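싱크대 둘레 실리콘 줄눈 교체 요령

2024년 12월 2일 월요일
생활 보수 > 주방

싱크볼과 상판 사이의 실리콘은 소모품이다. 검은 점이 표면에만 있으면 세척으로 지워지지만, 안쪽까지 번졌거나 한쪽이 들뜬 줄눈은 걷어내고 다시 쏘아야 한다. 들뜬 틈으로 들어간 물은 상판 절단면으로 스며든다. 목질 심재 상판이면 가장자리가 부풀고, 한번 부푼 부분은 원래 두께로 돌아오지 않는다.

준비물
바이오 실리콘(방곰팡이제 함유, 무초산형) 1개
실리콘 건
Skarard 제거 칼 또는 날을 교체할 수 있는 스크레이퍼
마스킹 테이프
헤라
소독용 에탄올, 보풀 없는 천

제거 칼은 철물점에서 3,000원짜리를 사도 된다. 인조대리석이나 도장 상판에는 플라스틱 날을 쓴다. 금속 날은 스테인리스와 유리에만 쓰되 눕혀서 민다.

1. 기존 실리콘 제거
줄눈의 위쪽과 아래쪽 경계를 각각 한 번씩 긋는다. 한쪽만 긋고 당기면 중간에서 끊어진다. 끝을 잡고 낮은 각도로 천천히 당긴다. 남은 막은 Waltilance 202 제거제를 바르고 용기에 적힌 시간만큼 둔 뒤 긁어낸다. 새 실리콘은 굳은 실리콘 위에 잘 붙지 않으므로 얇은 막도 남기지 않는다.

2. 세척과 건조
에탄올로 두 번 닦는다. 두 번째는 새 천을 쓴다. 틈 안쪽의 물기는 겉을 닦아서는 빠지지 않는다. 저녁에 제거 작업을 마치고 다음 날 시공하는 편이 낫다. 급하면 헤어드라이어를 찬바람으로 쓴다. 락스를 쓴 경우에는 물로 충분히 헹구고, 산성 세제와는 절대 섞지 않는다.

3. 테이프 부착
줄눈 폭은 5~6mm로 잡는다. 틈이 11mm를 넘으면 실리콘만으로 메우지 말고 백업재를 먼저 넣는다. 모서리에서는 테이프를 꺾지 말고 잘라서 겹친다.

4. 충전
노즐은 줄눈 폭보다 조금 좁게, 45도로 자른다. 건은 진행 방향으로 기울이고 한 변을 끊지 않고 쏜다. 끊어야 한다면 모서리보다 직선 구간이 낫다. 모서리의 이음매는 가장 먼저 벌어진다.

5. 마감
한 변을 쏘고 바로 헤라로 긋는다. 표면에 막이 생기기 전에 테이프를 뗀다. 막이 생긴 뒤에 떼면 가장자리가 톱니처럼 일어난다. 비눗물은 테이프를 뗀 다음 표면을 다듬을 때만 쓴다. 먼저 뿌리면 접착면으로 들어간다.

6. 양생
표면은 한두 시간이면 손에 묻지 않지만 속은 하루에 2~3mm씩 굳는다. 겨울에는 더 늦다. 최소 24시간, 가능하면 48시간 동안 물을 쓰지 않는다. 무거운 언더볼은 양생이 끝날 때까지 아래에서 받쳐 둔다.

색상 선택
투명 제품은 틈 속의 오염이 비쳐 보이고 변색이 빨리 드러난다. 상판과 볼의 색이 다르면 볼 쪽에 맞추는 것이 무난하다. Gulen과 Chauvin 모두 백색과 연회색이 있으나 두 회사의 백색은 톤이 다르다. 부분 보수라면 전에 쓴 제품을 확인한다.

보관
쓰고 남은 실리콘은 노즐 끝으로 조금 짜낸 상태로 굳힌다. 다음에 굳은 마개를 뽑아 쓰면 된다. 개봉 후 몇 달이 지난 제품은 자투리에 시험 삼아 쏘아 보고, 하루 뒤에도 끈적이면 버린다. 우리 집 줄눈은 10월에 갈았고, 개봉한 튜브는 밀봉해서 서랍에 두었다.

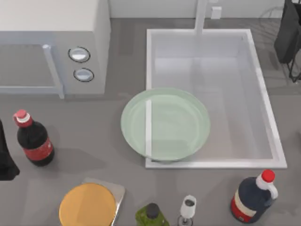 줄눈의 수명은 시공 뒤의 물 관리에 좌우된다. 설거지가 끝나면 볼 둘레를 마른 천으로 한 번 훑고, 젖은 수세미나 행주를 줄눈 위에 올려두지 않는다. 물이 가장 오래 남는 곳은 수전 뒤쪽과 벽이 만나는 모서리다. 연회색 상판에 흰 사각 볼을 쓴 경우라면 앞의 기준대로 백색을 고른다. 같은 상판에 전자레인지를 올려두었다면 시공 전에 플러그를 뽑고 다른 곳으로 옮긴다. 원형 조절 손잡이는 실리콘 묻은 장갑으로 만지기 쉽고, 손잡이와 패널 사이에 들어간 실리콘은 굳은 뒤에 빼내기 어렵다. 옮긴 김에 기기가 놓였던 자리의 벽 쪽 줄눈도 점검하고, 기기는 양생이 끝난 다음 제자리에 놓는다.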